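Pamlow Bench Arm: Set-up Guide
Section 2. Planning and budgeting before you order

Read this section before you fill in the order form. An hour with a tape measure and a notepad now means the arm can be up and working on the day it arrives, and that first morning is great fun!

2.1 Decide on the first job

1. Write down one job you want the arm to do. Keep it to a single sentence, such as "take mixed toys out of a tray and put them in a box".
2. List the things it will handle. Include the awkward ones: soft, spiky, floppy, see-through.
3. Weigh the heaviest item and write the figure next to it.
4. Send the list to the Plurville sales desk with your enquiry. They'll tell you which gripper to price.

Note: It's tempting to list six jobs. Pick the one you're keenest to see working and save the others for your second budget.

2.2 Measure the space

1. Choose a table that doesn't rock when you lean on it.
2. Measure the table top and the clear floor on every side.
3. Mark where the arm will stand and where people will walk.
4. Find the nearest wall socket and measure the cable run along the wall, not straight across the floor.

Caution: Loose cables are a trip hazard. If a cable has to cross a walkway, add floor covers to your order.

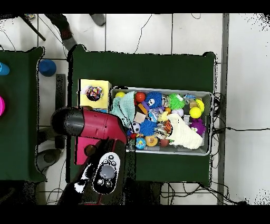
A mixed tray is a lovely first project, and a cheap one. Balls roll, cloth folds over on itself and rubber spikes catch on their neighbours, so you learn a great deal about your gripper before spending any more on it. Most of what you need can come out of a toy cupboard or a charity shop. We suggest a shallow tray, a box with an opening wide enough for your largest item and a plain cloth for the table.

2.3 Set the budget

All prices are in pounds, before VAT, and were correct on November 8, 2024.

Arm, with controller: 3000
Paracha gripper kit: 1597
Tray, cloth, box and test items: 200 allowance

1. Add up the lines you need.
2. Add delivery from our Trurkico warehouse, quoted by postcode.
3. Add any table, stand or floor covers from 2.2.
4. Put something by for spare finger pads. They do wear, especially on rough or spiky items.

Note: If you want a second arm, allow another 3000. Both arms can share one gripper kit while you're learning, but only one can use it at a time.

2.4 Plan people's time

This is the line most buyers leave out, and it's the one we'd beg you to keep in. Set aside two half-days for fitting and testing, then a regular slot each week for practice. Let several people have a go! Teams that share the controls from the start find new uses for the arm much faster.

Caution: Anyone using the arm must read Section 1 (Safety) first. Show every new user where the stop button is before power is switched on.

2.5 Place the order

1. Check your list from 2.1 against the gripper quote.
2. Check the arm's reach against your table measurements.
3. Return the form with a delivery contact and a daytime phone number.

Orders for June delivery fill up early, so please send those forms in by the end of March. Unpacking is covered in Section 3.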